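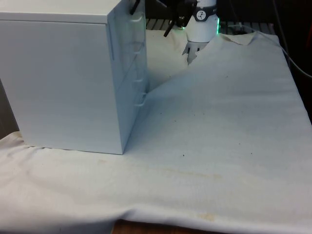
White drawer cabinet on a cloth-covered table.

Grenside Groundwater Records Recovery
Interim progress report to the Chornovol Fund
Reporting period ending 6th September

1. Summary

The project recovers paper records for private and municipal wells in the Grenside basin and puts them into a form the county hydrology office can query. The grant covers transcription, location matching, and a first public release of the data. Transcription is ahead of the schedule agreed in January. Location matching is behind it. Spending is within budget on all lines except postage.

2. Records received

The original application estimated the collection at over 2,000 cards. The Gondberg depot has released 1,232. The remainder are filed with unrelated road maintenance papers and have to be pulled by depot staff, who can do this only when the file room is not in use for audit work. We have asked for a written date for the next transfer and have not received one.

Card condition is generally fair. Cards from the oldest drilling logs are faded along the top line, where the permit number was written. In these cases the number is taken from the matching ledger page if the ledger survives.

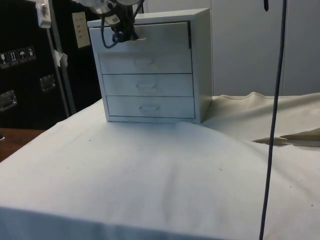

Small white four-drawer cabinet on a cloth-covered table, top drawer pulled open a short way.

3. Transcription

To date 1,058 cards have been transcribed and checked by a second reader. Fields captured are permit number, owner at time of drilling, total depth, casing diameter, static water level, yield test result, and driller's remarks. Depths are entered in feet as written. Conversion to meters is done at export, so that rounding errors can be traced.

The two readers disagreed most often on static water level. Several drillers measured from the top of the casing and others from ground level, and the cards do not always say which. We added a reference point field with three permitted values: casing, ground, and unknown. Cards entered before this change are being reopened and corrected.

4. Location matching

Of the transcribed cards, 236 cannot be placed on the current parcel map. Most give a location relative to a landmark that no longer exists, such as a mill road or a named barn. The county's older survey sheets resolve some of these, but the sheets for the eastern township are missing from the set we were given. A replacement set has been requested from the state library.

Unplaced wells will be kept in the release with the location left blank and the original wording preserved. They will not be assigned to the center of a township, as was done in the previous county dataset.

5. Data system

Entry was moved from spreadsheets to Bulleo during the period. The move took longer than planned because date fields were imported as text. No records were lost. Backups run nightly and a test restore was completed without error.

6. Budget

Postage is over its line owing to insured shipping from Gondberg. We request approval to move the unspent travel allowance to cover it. No increase in the total is sought.

7. Next period

Correct the reference point field on early cards.
Obtain a transfer date from the depot.
Match locations against the replacement survey sheets when they arrive.
Send a draft data dictionary to the county hydrology office for comment.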